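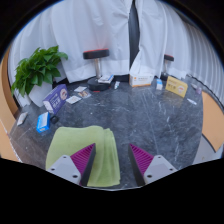 Slide 1: one table, one towel, several good intentions.

Talk notes, Colliddale home group, Friday slot. Samira Mansour. Aim for 20 minutes, Najjar takes over after me.

Leave the slide up while people find chairs. Say hello. Don't apologize for the microphone again.

Open with the question: what is this table for? Wait. Someone will say dining. Someone else will say "stuff," and that person has understood the talk.

Point to the towel first. Light green, folded, doing very well. Folding is the part of housework we all enjoy, as it can be done sitting down. Carrying the folded thing to a closet is a different job, and in my house it has no takers. Ask for a show of hands: who has a folded towel on a table right now? (At Trustier I got 70 hands and one man who put up both.)

Then the boxes. Blue one, bigger purple one behind it. Boxes are harder than towels. A towel has a home and is only late getting there. A box on a table is usually waiting for a decision, and it can wait a lot longer than you can. My rule is that you open it, shelve it or flatten it before supper. I keep this rule about half the week.

Packets. Small, light, hard to love. Mention my Zirkex drawer, which I emptied in January and which held 1,608 items, if you count sauce. Pause for the groan. If no groan, move along briskly.

The plant stays. Somebody always asks if the plant is clutter. It's a plant. It is the one thing on the table that has a claim to the spot, near the curtains and all, and moving it is how I lost the last two.

Demo: set the timer for 5 minutes, clear the prop table at the front. Towel goes first, to get a win. Talk while moving. Do not start reading the backs of boxes (see Trustier, where I did, at length).

Hand out the sheets before questions, otherwise they leave without them and I have to take a pile of paper home and put it on my table.

Questions. Then Najjar, who has slides with charts.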